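To: Fulcombe Study Rooms list
From: Facilities Office, Palmont Building
Date: Thursday, July 31, 2025
Subject: Re: Desk lamps and loose stationery

Members are thanked for their replies to the notice on shared desks. One message raised a point of general interest and is quoted in full.

> Could the office confirm whether the lamps are to stay on the desks
> overnight? The Drosutberg rooms lock theirs away, and I had assumed
> that the same rule applied to us. I would also like to know what
> becomes of pens left behind, as I have lost two good ones since
> the spring.

Lamps are to remain on the desks. The red lamp with the cone-shaped shade should stand near the middle of the table, where it can be reached from either side, and should be switched off by the last person to leave.

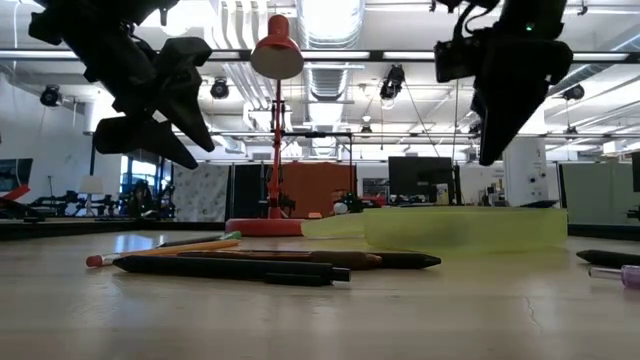 Pencils, pens and markers are a separate matter. They should be gathered up at the end of each session, with caps replaced, and put in the tray in Room 274. Items handed in there are kept until the end of October and then added to the common stock. Members wishing to claim a pen should write to the office, giving its colour and the room in which it was last used.

Replacement bulbs may be requested on extension 301. Please quote the Nedeljković order number, 1248, so that the correct fitting is supplied.

Facilities Office
Palmont Building, Fulcombe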